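Guides > Laundry Room > Sorting and Folding
July — by Edgardo Cabanatuan

Section 5. Emptying the Basket

Welcome back, and I hope the Zudetti folding table is standing nice and level by now! Set your basket close to it and take your time with these steps.

1. Lift one piece at a time, holding it near the top so the folds can drop open.
2. Look along the lower edge for the tag and read it before you go any further.
3. Give the piece a gentle shake and lay it flat.

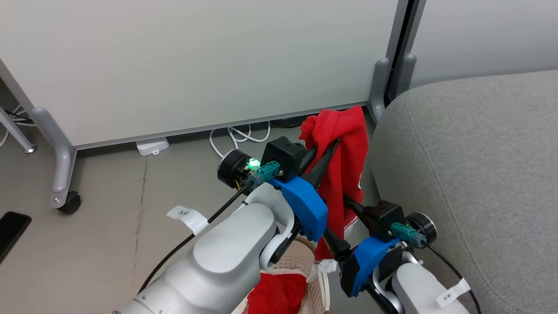
Photo: Edgardo Cabanatuan

Reds like to go together, so finish the whole color before you start on the next — it makes for a much calmer Friday evening, I promise.

Note: A plastic basket with a perforated wall lets air through, but please don't leave clothes heaped in it overnight.

Caution: Never pull on a tag to free a garment. Reach in and loosen the cloth around it first.

4. Once the basket is empty, wipe the rim and go on to Section 6.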